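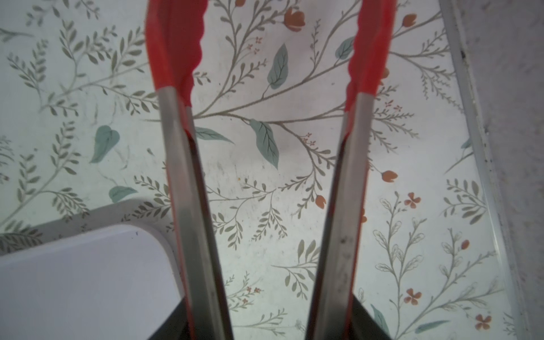
プレスリリース|ロボット・自動化|安全・標準

この記事は約3分で読めます

2024年3月3日

調理器具を把持するロボットの運用指針を公開
実演データの収集から記録の保管まで、現場の手順を統一

株式会社カルボーネ(Carbone)は、家庭用の調理器具を扱うロボットの作業について、社内外で共通に用いる「器具把持作業運用指針 第2版」を公開しました。本指針は、リブソープ(Livthorpe)試験所およびカックーム(Kukcombe)試験所における作業記録1077件の見直しを踏まえ、イダム株式会社(Idham)と共同で取りまとめたものです。

■ 策定の背景
トングやへらなど、人の手で使うことを前提に作られた器具をロボットに持たせる場合、把持する位置や力の設定は作業者の経験に委ねられてきました。同じ器具であっても試験所ごとに持ち方の記録方法が異なり、結果を比較する際に支障が生じていました。初版は用語の定義を中心とした内容でしたが、第2版では作業前後の確認と記録の様式を加え、全8章の構成としています。

■ 主な規定
1.把持位置
トング類は、食品に触れる先端部をグリッパから遠ざけ、柄の端側を把持することを基本とします。先端にシリコーンを用いた器具では、シリコーン部と金属部の境目に把持力をかけないものとします。

2.開閉動作
トングを閉じる動作は、無負荷の状態で3回確認した後に対象物へ移ります。金属の柄に滑りが認められたときは作業を中断し、グリッパの接触面を点検します。

3.作業面
柄物のシートや天板など、模様のある作業面の使用を認めます。実際の家庭では無地の作業面に限られないことから、模様の有無は制限せず、種別を記録票に記載する方式に改めました。作業面の汚れについても、清掃の前後を区別して記録します。

4.手首部カメラ
グリッパの指と器具の双方が映る画角を標準とします。カメラの取り付け角度を変更した日は、変更前の記録と同一の組として扱わないものとします。

5.衛生区分
試験用の器具と飲食に供する器具は保管場所を分け、相互に転用しません。食品を用いる試験では、使用する器具を作業開始前に洗浄し、担当者が記録票に署名します。

6.人の立ち入り
動作中は作業範囲に手を入れないことを原則とし、器具の受け渡しはロボットの停止を確認した後に行います。遠隔操作による作業にも同じ規定を適用します。

■ 適用範囲
本指針は、卓上に設置したロボットによる調理器具の把持、移動および受け渡しを対象とします。加熱調理中の機器に接近する作業、ならびに刃物を扱う作業は対象に含みません。これらについては別途の手順書に従うものとします。

■ 今後の予定
両社は本指針に基づく運用を両試験所で開始し、10月に記録票の様式を見直す予定です。改訂にあたっては、協力事業者から寄せられた意見を反映し、変更箇所を新旧対照表の形で公開します。指針の本文および記録票のひな形は、カルボーネの窓口へお申し込みいただいた事業者、教育機関に無償で提供します。

■ 本件に関するお問い合わせ
株式会社カルボーネ 広報・標準化推進室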